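The liner fault came back in April, so I'm writing down what we know about it.

Rovik does the lounge bins at Edine: lift the blue bag, twist the neck, carry it to the small bin by the partition, drop it. It did 1,520 bags with no stoppage worth logging. 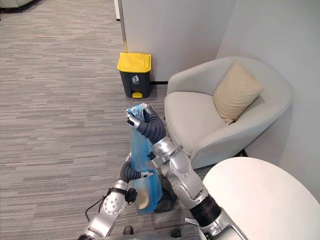

Then it started failing to let go. The hand got the open command and reported open, but thin plastic stayed caught in the finger joints. We had 4 of these in one shift, and in two of them the arm pulled back with the bag still on it.

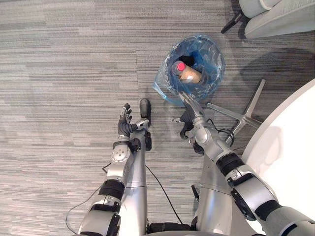

The wrist cameras were no help, as the software only checked finger position. I asked Wieczorek, who supply the hands, and they suggested a slower release. We tried 33 runs at the slower speed and still got six snags.
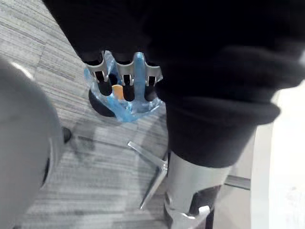

What worries me more is the arm moving off while it's still attached to something. I've added a force check before any retreat, and it now stops and waits for a person. The Flornari liners are next, a bit thicker and a different colour. 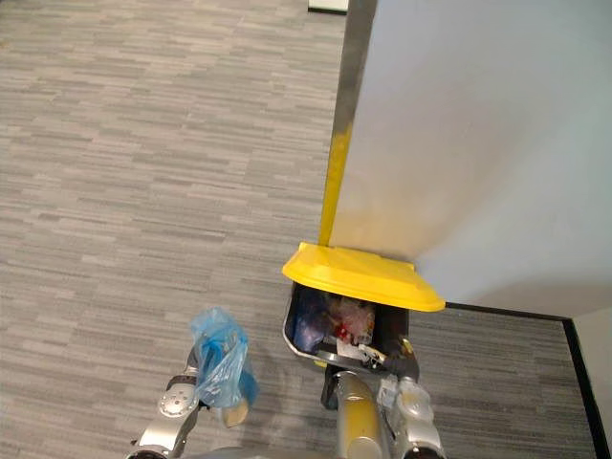 Rovik at the yellow-lidded bin, blue bag in its left gripper.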